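Thursdays with the couch robot: a small gallery from the tidy-up project

Hi again! Plenty of you asked for more from the living room study, so I've put together a page from the Batusis runs.

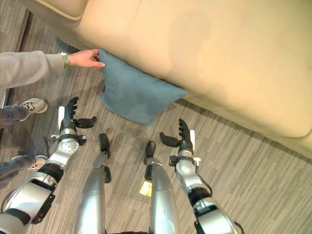
Batusis is what we call our humanoid when it's on tidy-up duty, and the question we've been poking at all October is a pretty simple one. If you want a robot to learn how to put a living room back in order, how much does it help to have a person show it what matters before it moves at all? We call those bits "hints". A hint can be a point, a touch, or a hand resting on the thing for a second or two. No talking, no clicking on a screen.

Yhon Paucar came up with the hint idea while we were still in the old lab at Lisine (he'd want me to say it was over lunch, so there you go). Back then we trained on 3000 short clips of people putting things where they belong, and the robot got good at picking things up and bad at choosing which thing. It would happily go for a slipper when the whole point was the cushion! So we went back and recorded a second set with hints at the start of every clip, and trained the exact same model on that.

The view you get on this page is from the robot's head, looking down. I like it much better than the side views we used to post. It's all the model gets to work with, so it's only fair that you see it too – arms, feet, carpet and everything.

A few notes for those of you who like the nuts and bolts:

We tested in 3 rooms, with 8 objects in each one, and every object got 30 tries. Same start spots for both models, same lighting as far as we could manage.

With hints, picking the right object got a lot better. Grasping it stayed the same, which I'll admit bummed me out a little. Soft things are still the worst of the bunch. They fold and sag, and a grip that looked great a moment ago slides right off.

Hüsnü Gezer ran the comparison without knowing which model was loaded, and he did all the scoring too. I made the labels, so I wasn't allowed anywhere near the score sheet.

The biggest surprise for me was how short a hint can be. We cut them down more and more and the results held up until there was hardly a touch left. After that it went downhill fast, and we were back to slippers.

Next up is the Akyol room, which has a much busier rug and a lot more clutter. I'm a bit nervous about the rug! The write-up for the Bandberg workshop is half done, and I'll put the score tables on this page once Yhon stops changing the column names.

If you've tried something like this with your own robot, send me a note – I'd love to compare, especially if you've had any luck with pillows.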